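Visit Report: Two-Arm Build at the Bidlow Shared Workshop

The Bidlow Shared Workshop opened its rear bays to visitors in December 2023, as it does twice a year. This report covers one of the projects on view, a pair of small robot arms put together by members on evenings and weekends. It has been prepared for members of our own association who were unable to travel and who have asked whether a similar build could be attempted in our premises.

Visitors were received by Edith Escobar, who coordinates the build. The group has nine members, of whom four attend regularly. Two have worked in electronics. The others joined with general household skills and learned what was needed as the work proceeded. Ms. Escobar stated that the arms had taken 31 evenings to reach their present condition, not including the first attempt at a base, which was abandoned.

The arms are operated as a pair and each carries a two-finger gripper. The group refers to the left arm as Hasano and the right arm as Grolent, after the two streets on which the workshop has had its premises. The names are used on the wiring labels and in the log book, and visitors soon found themselves using them as well.

The task chosen for this season is the handling of steamed buns. The group wanted soft objects of uneven shape, and a setting that any household would recognize. A kitchen steamer, its lid and a dinner plate make up nearly all of the equipment on the table.

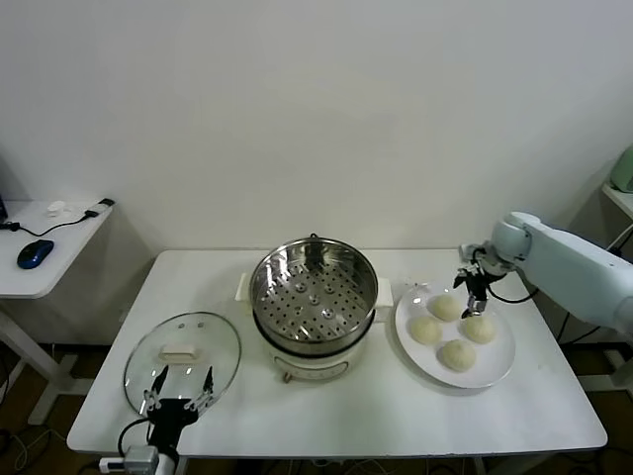

The steamer station, with the lid at left and four buns on the plate.

The difficulty of the task lies mainly in the grip. A bun that is held too lightly will slip, and one that is held too firmly will keep the marks of the fingers. The group first set the closing force by trial and later wrote a short table of values, one for each batch of buns, which is kept in the log book. Ms. Escobar noted that buns from the same package may differ more than expected, and that the table is revised often.

The second difficulty is the basket. The arm must come down from above and clear the rim before the fingers open. The rim is also reflective, and in early trials this confused the software that locates the buns. The group tried a cloth screen, then a change of lamp position, and in the end collected more trials under different lighting. This last measure is considered the most useful, although it was also the slowest.

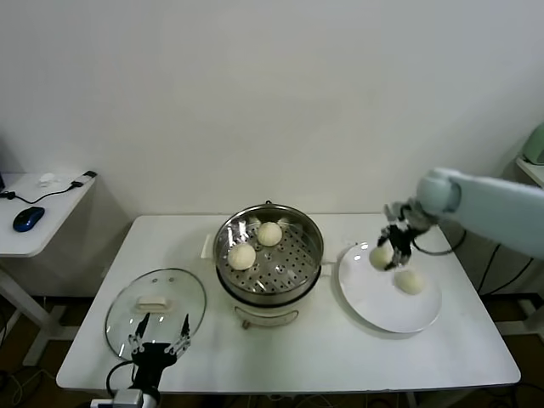

Each trial is entered by hand with the date, the operator and the result. The group aims for 60 trials before any change is made to the software, and this rule is observed even when a fault seems obvious. Our delegation considered this a sound practice. Several of our own projects have suffered from changes made after two or three poor results.

The matter of cables was raised by more than one visitor. Ms. Escobar agreed that cable routing remains unfinished. A proposal by a member, Mr. Adamczyk, to run the wiring in a channel along the wall is to be discussed in January. Until then, operators are asked to check the slack at each wrist before starting a session.

On costs, the group was open but cautious. The motors were bought new, and much of the remaining hardware came from members' own stock. The tables belong to the workshop and must be cleared when other groups have booked the bay, so the arms have to be aligned again at the start of most sessions. A permanent bay would remove this step, but the workshop does not offer one to any group at present.

Our delegation makes two recommendations. The first is that any similar build at our premises should begin with a single arm, and that a second be added only after the first can be operated by at least two members. The second is that a log book be kept from the opening session. The Bidlow group began theirs late and has not been able to reconstruct the early settings.

Thanks are due to Ms. Escobar and her colleagues for their time and for their patience with repeated questions about the grippers. The group has offered to lend a copy of its alignment notes - requests should be sent through our office.

Comments (3)

R. Dunmore
Very useful, thank you. Did they say how long the alignment takes each time? We share our room with the pottery class and would have the same problem.

Tilda K.
I was there in the afternoon and asked that. They said it depends on who is doing it. Bring a good square.

Workbench4
Agree on starting with one arm. Would still like to see the table of grip values if they are willing to share it along with the alignment notes.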